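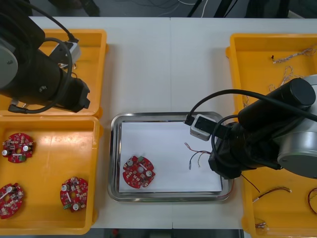
Teson桌面小钟 · 备料台图集

冬天一到,Sultlow的天黑得特别早,下午四点多就得开灯,正好适合窝在屋里整理零件。我们这间小工作室做的Teson,说起来是个挺朴素的东西:一台摆在桌上的小钟,到了整点,里面的推拉电磁铁往前一顶,顶杆敲在铜片上,“叮”一声,就完了。可是就为了这一声“叮”,要备的料可真不少,圆形电路板、电磁铁、各式各样的线,还有一堆我每次都要重新认一遍的小东西。好多朋友看过成品,却没见过它还是一摊零件时的样子,这一页就从备料说起,想到哪儿说到哪儿,您慢慢看,泡杯茶也行。

先说说料盒。早些年我们用的是各种饼干盒、点心盒,深浅不一,颜色也杂,找一颗小零件要把手伸到底去摸。后来从Çetinkaya五金行一口气搬回来好些黄色的塑料浅盘,台面一下子清爽多了!黄色衬什么都显眼,红板子放进去尤其好认,深色的线也不会跟盘底混成一片。浅也有浅的好处,低头一看就什么都在眼前了,拿的时候手指头也不打架。唯一的麻烦是不能叠着放,一叠就压到电容,这个亏我吃过,吃过不止一回。

白色台面也是同一个道理。老有人劝我换一张深色的,说耐脏,可是深色桌面上掉一颗小螺丝,您就趴着找去吧。白的擦起来勤一点,心里踏实。

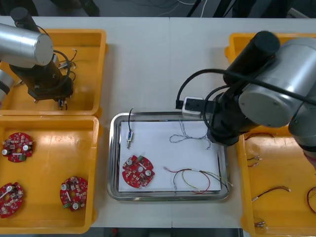 不锈钢盘居中,盘底铺白纸,左下角放着一块红色圆板;黄色料盒分在两边。

不锈钢盘垫纸的习惯,是从厨房里学来的。光溜溜的盘底会反光,晚上开着灯看线头,看久了眼睛发花,铺一张80克的白纸就柔和多了。纸还有个好处,可以直接用铅笔在上头写写画画:哪根线先上,哪颗件还没测,写完了随手圈一圈,收工的时候整张抽走,换新的。有几张画得特别满的我没舍得扔,夹在本子里,过一阵翻出来看,也挺有意思的,虽然有些记号连我自己都看不懂了。

我们的规矩是一盘一套,正在弄的那一套放进钢盘,其余的都老老实实留在料盒里。听着有点死板,可是手边东西一少,人就静得下来,也不容易把这一套的线插到那一套的板子上去。

说到线,那可就话长了。备料里最磨人的就是线,软的硬的,长的短的,红的黑的,还有拧成麻花的双绞线。线这个东西有脾气,您把它捋直了,一松手它又弯回去;您不理它呢,过一会儿它自己跟旁边的缠到一块儿了。带端子的那几根我喜欢先摆出来看看,透明的护套有个讲究,能隐隐约约看到里头的金属压接,压得好不好,对着光瞧一瞧,多少有数。

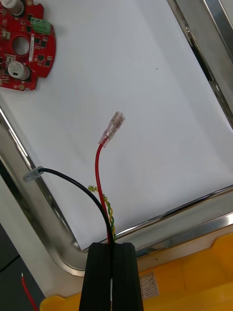 一位住在Clollside的读者来信说,他自己备线时从来不按颜色分,只按长短分,短的一把,长的一把,用细布条松松地系住,要用的时候从一头抽,一整晚都不会打结。他还提醒我,双绞线的线头最好在拧之前就处理,等散了毛再收拾,多半得剪掉一截重来,一来二去线就不够长了。

这封信我来来回回读了好几遍,第二天就照着试了。细布条的办法真好用!我原先用的是橡皮筋,勒得太紧,拆开的时候线上留着一道弯,怎么抹都抹不平。按长短分我倒是没全学,毕竟红黑两色看惯了,换一套分法手会犹豫,就折中了一下,先分颜色,颜色里头再分长短。至于线头散毛这件事,我得承认,我就是那个总要剪掉一截重来的人。

线理完了,轮到电磁铁。这是我自己最偏心的一样零件,个头不大,拿在手里却沉甸甸的,顶杆推进去,手感说不出的舒服,来做客的小朋友都爱玩,大人也爱玩。它们从袋子里倒出来总是七歪八扭的,有的躺着,有的斜着,引线各朝各的方向翘。我从前非要给它们排成一排,头朝一个方向,跟阅兵似的,后来发现排得再齐,拿走一个,旁边的线一带,又乱了,也就随它们去了。 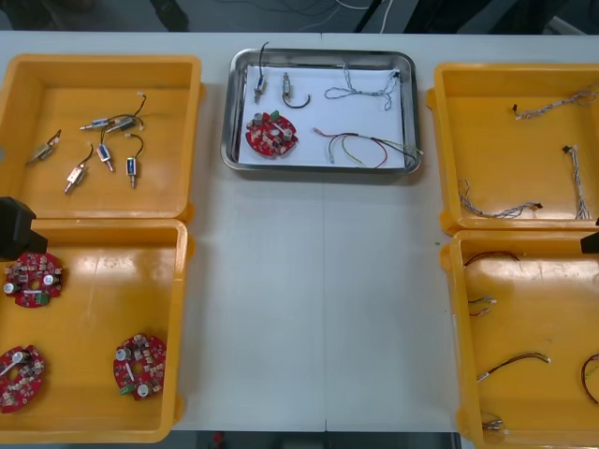 只要彼此留点空,别压着线,散着放反而好拿。先看引线,再看插头,然后轻轻推一推顶杆,顺不顺手指头是知道的。每一批料到了,我们会挑出2个来做敲击试验,装在架子上连着敲1000下,敲完再听声音有没有变闷。试验那天屋里叮叮当当的,邻居路过窗口总要往里张望,有一次还端了一碗热汤圆过来,说听着像过年。

电磁铁过了关,就跟电路板配对。圆板子中间的那个孔是给钟轴留的,当初画图时为了这个孔的大小改了好几稿,大了,元件没地方摆;小了,轴穿过去会蹭。现在板面上密密麻麻的,电容、插座、细碎的贴片都挤在那一圈里,我看着倒觉得挺热闹,像一块撒满了果仁的圆饼。拿板子记得捏边,别捏电容,也别图省事把两块摞在一起端走。

还有朋友问过备一套料要多久。这可真不好说,顺的时候一首曲子还没放完就齐了,不顺的时候,一根线能跟您耗到吃晚饭。我一般把电磁铁和板子留到早上,眼睛亮,线就放到下午,一边听广播一边慢慢捋。

下一组照片打算放装壳和调音,铜片还在等Çetinkaya那边到货,估计要到二月了。想看哪一步拍得细一点,给我们留言就好,备线有什么窍门的,也请千万写来。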